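Small tabletop conveyor: push buttons tip over before the end of the belt
Plallumville Makers Help > Small Machines > Conveyors and Feeders 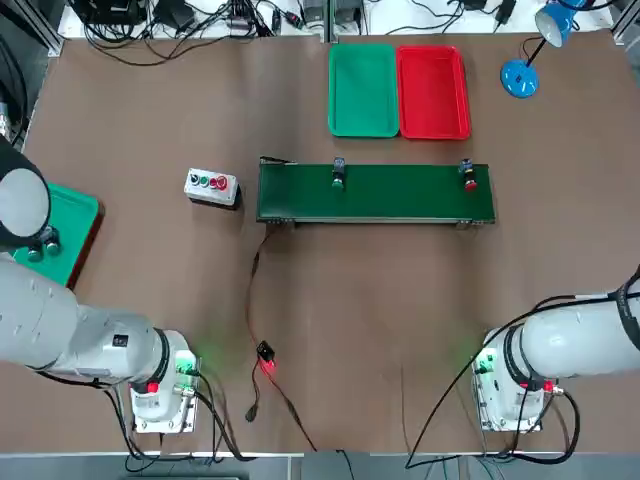
What I have and what goes wrong

The belt is a short one with a dark green surface and a gray aluminum frame, set across a brown bench. I use it to move push-button components that stand upright, caps on top, green and red mixed. The parts come out of a green tray at the left side of the bench and should arrive at the right end still standing.

At low speed everything is fine. When I turn the controller up past 60 percent, the tall ones start to rock and then fall over, mostly in the last third of the belt. A fallen part rolls against the side rail and stops the one behind it. I have cleaned the belt with a damp cloth and checked that the bench is level in both directions. No change.

The belt kit is an Arancibia, bought used in March, no manual. Is this a tension problem, a speed problem, or do I need a different belt?
-- posted by beltandbench, 24/04/2024

3 replies

gray_rail

Check tracking and tension first, in that order.

Run the belt empty at low speed and watch one edge at the end roller. If it wanders toward a rail, loosen the tensioner on that side or tighten the other side a quarter turn, then let it run for 2 minutes before you touch it again. The belt needs time to settle and most people overcorrect.

For tension, stop the belt and lift it at the middle with one finger. It should come up a little and drop flat. If it stays up in a wave, it is slack, and a slack belt makes a small ripple that travels with the load. A part with a narrow base will rock on that ripple. Your description (fine when slow, bad near the end) fits this.

Also look at the end rollers. A bit of dried adhesive on a roller gives you one bump per turn. Turn it by hand with the power off and feel for it.

If tension and rollers are good, the problem is acceleration. Does your controller start at full speed or ramp up? Set the ramp as long as it will go. Parts that are tipping at the start of a move are easy to confuse with parts that are tipping from vibration, so mark the spot where they fall with tape.

plirnalia_parts

just run it slower

ohm_and_a_half

Agree with the tension check, but I would look at the parts too. A panel button has its contacts on the underside, and if those stick out past the body, the part is standing on two or three points. It will never be stable at speed. Set one on a flat plate and tap the plate. If it wobbles there, no belt adjustment will fix it.

What worked for me was a carrier: a flat block with a hole drilled to fit the body. I cut 20 of them from scrap nylon and stopped losing parts. They do have to be carried back to the start -- a nuisance on a short bench.

A grippier belt can make things worse. It grabs the bottom of the part while the top is still catching up. The Nuvora replacement belts come in a smooth finish, and I would try that before anything rubbery. Measure the full loop before ordering, not the frame length.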